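Notes pour la présentation - soirée des joueurs de Zamia, mardi 1er juin 2021

Bonsoir à toutes et à tous, merci d'être venus si nombreux, et merci à Hiba Haddad qui m'a passé ses tableaux de montures (je les ai relus trois fois et j'y apprends encore des choses !). Laisser les gens s'installer, ne pas commencer trop vite.

Commencer par Grurnport. C'est là qu'on reçoit sa première monture, au niveau 9, et c'est là aussi que presque tout le monde fait la même bêtise - moi le premier - en dépensant ses jetons d'écurie dans la selle dorée. Elle est jolie, cette selle, je ne dis pas le contraire, mais elle ne donne aucun bonus d'endurance. Raconter ma traversée du col à pied, monture épuisée, avec toute la guilde qui attendait de l'autre côté.

Passer ensuite au dressage. Bien insister sur l'affinité, qui monte quand on nourrit la bête avant le combat et qui redescend si on la laisse à l'écurie. 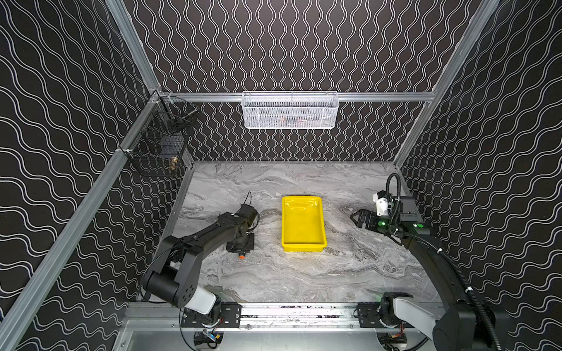

À quel niveau peut-on entrer dans les écuries de Skanositz ?
Au niveau 81, à condition d'avoir terminé la quête du maréchal-ferrant et de garder 3 fers runiques dans son sac.

Enchaîner sur les montures de Skanositz. Le grand cerf demande une affinité de 88, ce qui paraît énorme, mais en jouant tranquillement le soir on y arrive avant septembre. Parler de la chouette aussi, si le temps le permet, parce que je l'aime beaucoup et qu'elle est très sous-estimée en groupe.

Rappeler que les tableaux de Hiba sont sur le forum de la guilde, puis laisser la parole à la salle.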